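Reading time: 2 minutes

I went to the open day at Brimolbridge in April with one question, which was whether a machine can clear a table yet. We have a small café with 102 covers on a busy lunchtime, and most of the work is trays: out, back, wiped, stacked. If something could take that off us I would like to know when, and what it would cost.

The place is easy to find once you are past the roundabout. Parking was free, the coffee was not. Visitors went round in small groups, starting with the Gernetti hall, where they had a floor scrubber and a machine that folds towels. The scrubber is a finished product and you can order one. The towel folder managed plain bath towels and gave up on anything with a hood.

After that we went upstairs to the Delden room, where the tray work is done. A good deal of it happens in simulation first, on a screen, before any real arm is allowed near any real crockery. The job is simple to say. There is a red tray on a brown surface, and the gripper has to go over, take hold of it and lift it level.

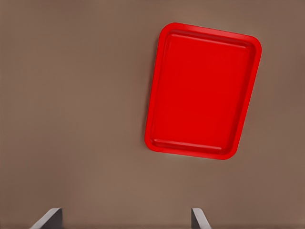
I asked how many tries it takes before they trust it. The answer was 3000 simulated runs for one tray shape, then 200 on the bench. Change the tray and some of that has to be done again, though less than it used to be. Rounded corners are awkward, and so is a low rim, as there is not much for two flat fingers to get hold of. A person slides the tray to the edge of the table and gets a thumb under it without thinking. The machine has to be taught that as a separate skill.

They were open about what is missing. An empty tray is the easy version. A tray with half a cup of tea on it is a different job, and they do not expect to show that one to the public this year.

The other project upstairs is called Bhutto and deals with shelf filling – tins and boxes, nothing soft. It was slow but it kept going, and I can see a shop using it overnight when speed does not matter much. It would be no good to us with customers walking about.

Back at the tray screen, another group had come in and the talk had moved on to price. 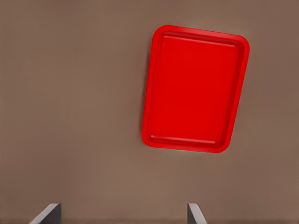
One visitor, who did not give a name, said that price was the wrong thing to ask about and that the real cost would be the person standing next to it all day putting things right. A woman behind me said her dishwasher had been sold to her the same way, and she would not be without it now.

I think both of them had a point. For our café the answer is no for the moment. I have put in for a demonstration of the floor scrubber, and I left our tray measurements at the desk in case they want another shape to try. The last group goes round at half past three, and the lift was out of order, so allow for the stairs.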